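Plantar fasciitis, month five (or is it six)

Quick one as I've got to be out of the door by half seven. People keep asking about the heel so I'm putting it all in one place and then I can just send the link.

Short version. Better. Not fixed. Can do stairs in the morning without holding the rail, which in December I could not.

Longer version. It started after the Wastidwood loop, the long one, in shoes I should have binned a year before. No pop, no twist, nothing dramatic. Just a sore heel that evening and then next morning I got out of bed and nearly went over. Like standing on a plug. Wore off by the time the kettle boiled so I ignored it. Ignored it for seven weeks, in fact. Ran on it for five of those. Don't do that.

The GP was nice, pressed her thumb into the exact spot, I yelped, done. Plantar fasciitis. The thick band under the foot that runs from the heel bone to the toes, and mine was cross where it joins the heel. No scan. She said most people settle inside a year and I think my face fell off, because she said "most well before that" quite quickly afterwards.

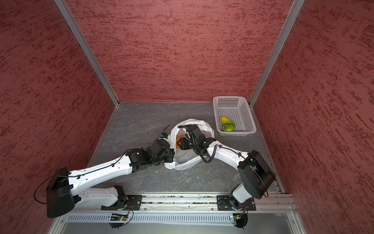
Two arms, one rail, red walls all round.

So then physio. Waiting list was long so I paid for two sessions at the Grimshaw clinic and did the rest at home off the sheet. What was on the sheet:

Calf stretch against the wall, knee straight, then again knee bent. Three times a day. I manage two.

Heel raises on a step with a rolled up towel under the toes. Slow up, hold, slow down. Every other day. This is the one that did it I think, but it took ages. Nothing for three weeks. Week four I noticed I hadn't noticed it, if that makes sense.

Foot on a frozen water bottle in the evening. Lovely. Whether it does anything, no idea.

No barefoot on hard floors. We have nothing BUT hard floors. I now own indoor shoes like somebody's nan and I put them on before my feet touch the ground, and that alone took the morning thing down from awful to just grumpy.

I've been keeping a step count becuase the physio wanted me to find a level that didn't flare it up and creep up from there. My worst day was 725 steps, and that was mostly bed to bathroom and back. For a couple of weeks I sat at 2265, which felt pathetic, then 2896 and the heel didn't complain next day. That was the first time I thought ok, this is going somewhere. I've stopped writing them down now, too boring, but I'd say do it at the start. I was hopeless at guessing. Days I thought I'd rested I'd been up and down to the shed all afternoon.

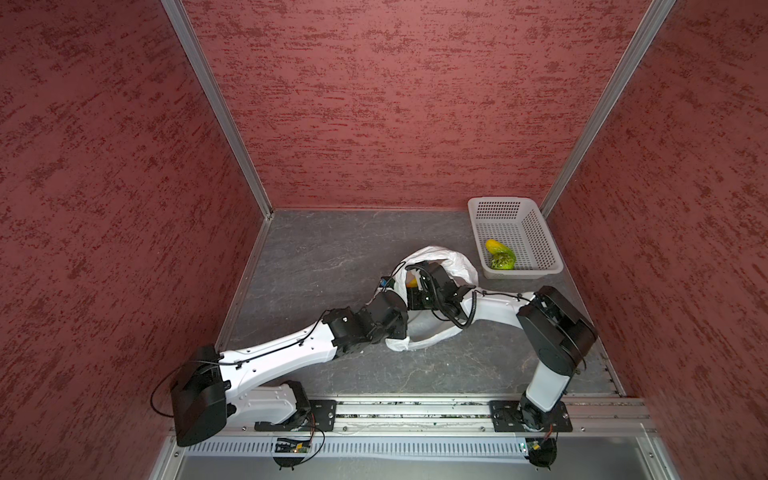

Both arms again, with the grey floor behind them.

Insoles. Right. I've had three lots. The cheap gel heel cups from the chemist were alright for a fortnight and then went flat. The Serel ones are firmer through the arch and I hated them, properly hated them, for four days, and now they live in my work shoes. The third pair I got talked into in a shop while on holiday in Cernier and they were far too narrow, cost a daft amount, and are in a drawer. Everybody's feet are different so what I like won't nessecarily suit you. Keep the reciept.

I was offered an injection and said not yet. No strong views, I know people who swear by it. The physio said to give the loading a proper go first and I'm stubborn. Also I looked up where the needle goes.

Night splint: borrowed one. Lasted 17 nights. It did help with the first few steps but I slept so badly I was a horror to live with and gave it back. Might have got on better with the soft sock kind.

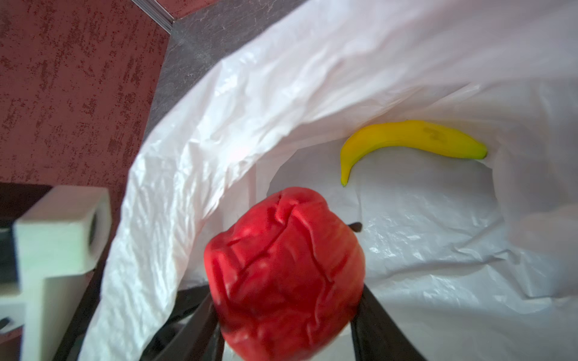 The thing I got most wrong was swapping running for walking and thinking walking didn't count. It counts! Long walk on a flared up heel is still hours of standing on it. Bike was fine. Swimming was fine apart from pushing off the wall, that stung. Rowing machine ok if I kept my heels down and didn't get competitive.

Also calves. Mine are apparently made of wood. Physio had me do the knee to wall test and the bad side was miles behind the good side, and I'd never have known. Still behind now, bit less.

Where I am today: first steps stiff, no stabbing. Aches if I stand still a long time, cooking is the worst. Jogged to the postbox and back last week and got away with it. The plan is one minute jog, two minutes walk, a few rounds, then two days off and see what it says. If it's sore for more than a day afterwards I drop back. Not entering anything till the autumn, so please stop sending me entry forms, you know who you are.

Obviously I'm just a person with a foot. If yours is numb or tingly, or swollen, or you can't put weight on it, go and get it seen. Same if it's both heels and you feel rubbish generally, the GP did ask me about that.

Right, late. Shoes on.

Comments (4)

heelsdown
The towel under the toes is the bit I was missing, been doing plain raises for months. Did yours get worse before it got better? Mine is moaning today.

fellsideplodder
Frozen bottle is great until it rolls under the sofa and you forget it. Had mine two years ago, gone completely now, back to full distance. Hang in there

mudandtea
What size did you take in the firm insoles, your normal one or up? Mine keep creeping forward in my boots.

Author reply
heelsdown - yes a bit, first ten days or so. Physio said some soreness was ok if it had gone by next morning. mudandtea - normal size and I trimmed the toe end, but take the old insole out first or there's no room. I didn't. Took me a week to work out why my shoes had shrunk.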